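Keeping the arm honest

The cable goes first. Always the cable. Ask anyone at the Sondow shop what stops a small arm cold and you get the same answer before you finish the question. Not the motors, not the software. A bundle of wires that has been bent back and forth a few thousand times too many.

Sondow keeps one arm running over a toy kitchen. Small job, on paper. Reach the sink, reach the burners, pick up a carrot, put down a carrot. The arm does that all day and some of the night, and the upkeep falls to whoever has the morning shift and a set of hex keys.

Mornings start at 7, before the arm is powered. First a slow pass by hand, each joint through its full swing, feeling for grit. Then the screws on the gripper. They back out. Thread locker helps, too much thread locker and you strip a head next time you need the bracket off, so a dab, no more. Then fingertips: closed, checked against a strip of paper. If the paper slides out on one side, the fingers are'nt parallel and everything after that is a waste of a day.
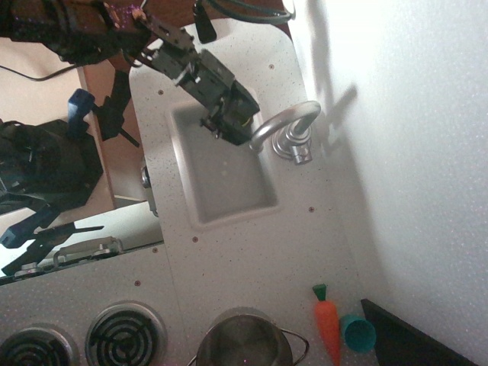

MOKECK, August

The sink is the test that matters. A basin has walls, and walls punish a lazy calibration. Over open counter the gripper can be off by a hair and still close on something. Send it down into the sink and that same hair means a fingertip on the rim, a servo pushing against plastic, a fault light.

So the shop homes the arm, sends it over the basin, and stops. Look from the front, look from the side. Jog it down slow. Write the offset on the sheet taped inside the cabinet door. The sheet is on its third page.

Servos get swapped at 3000 hours, whether they complain or not. They used to wait for a complaint. That cost them most of a week last spring, when a wrist joint started to buzz, then hum, then quit, and the spare turned out to be the older model with the wrong horn. Now two spares sit in a drawer, already numbered and already set to center. Dasten, the parts house they buy from, ships in a couple days. A couple days is a long time with an idle arm.

Cable gets changed at 2000 hours. Leave slack at every joint. Leave more than looks right. The loop should hang clear when the arm is folded and still hang clear when it's all the way out, and the only way to know is to run it through both ends and watch. Zip ties snug, never tight. One crushed signal wire cost an afternoon and looked, from the outside, perfectly fine.

The full checkout is a routine the shop calls Khamphan, after the street the first workshop was on. It is 76 moves, run at half speed, with a hand near the stop button. Sink, burners, back corner, home. Any stutter and it starts over from the top. Tedious. It catches things. In June it caught a bearing going rough that no one could feel by hand.

Then the log. Date, hours, what was touched, what was left alone. The second part gets skipped alot and is the part the next shift reads first.

Full speed by 9, on a good morning. The pages for the bad ones are longer.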